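Play Kitchen and Pretend Food: Room Safety Checklist, with Comments

Last updated: March

I go through this list at the start of every month and again whenever a new box of toys comes into the room, and I write my comments right on it so that whoever opens up in the morning knows what I was thinking. Please add your own underneath. I would much rather read a long note than guess at a short one!

1. Tables steady, no wobble, no sharp corners. OK.
The white table got new feet last fall and has been good as gold ever since. The little round one by the window still rocks if a child leans on it, so I've folded a piece of felt under the short leg for now and put in a request for a proper repair.

2. Tabletops wiped and dry before the food comes out. OK.
Soap and water first, then the spray, and let it sit for the full time on the bottle (I know it feels like forever when there are children waiting behind you).

3. Pretend food checked piece by piece. OK, with 2 removed.
I took out a strawberry with a split seam and a bunch of grapes from the old Cuton set, where the small ones had started pulling off the stalk. Both went straight in the trash, so please don't go looking for them. 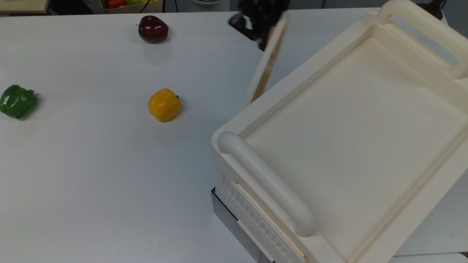 Stems are what I fuss over most when I do item 3, and I hope you'll fuss over them too. A child who is teething or just curious will go for the stem first, every single time, and it is the part most likely to work loose. Give each one a gentle tug and a twist. A short one like the brown stem on the dark red apple is easy to miss if you're hurrying, and so is the little green one on the yellow pepper, so turn every piece over in your hand and run a thumb around the base. Look down into the creases of the peppers as well, where the yogurt always seems to end up.

4. Nothing small enough to be a choking hazard. OK.
Anything that fits in the test tube goes up to the over-3 shelf. The tube lives in the top drawer with the tape, and I'd be grateful if it went back there.

5. Trays and bins free of cracks and rough edges. OK.
Run your palm along the whole lip, inside and out. Scuffs on the floor of a tray are fine and only mean it has been loved. A crack is a different matter, even a hairline one, because it pinches fingers and holds on to dirt.

6. Pretend stove and sink (the Hviid unit) anchored to the wall. NEEDS ATTENTION.
One of the brackets has a screw that turns without tightening. I've moved the unit so its back is flat to the wall and asked that it be used only with a grown-up right beside it until it's fixed.

7. Real food kept apart from pretend food. OK.
Snack goes on the other side of the room, please. We had a mix-up with a real pear that sat in the toy bin over a long weekend and I can still smell it.

8. Floor clear between the table and the door. OK.
Mats flat, no aprons trailing off the hooks.

Next check is due at the start of the month. Bracket to be looked at before then, and I'll initial it here when it's done.

Felicidad Lumbao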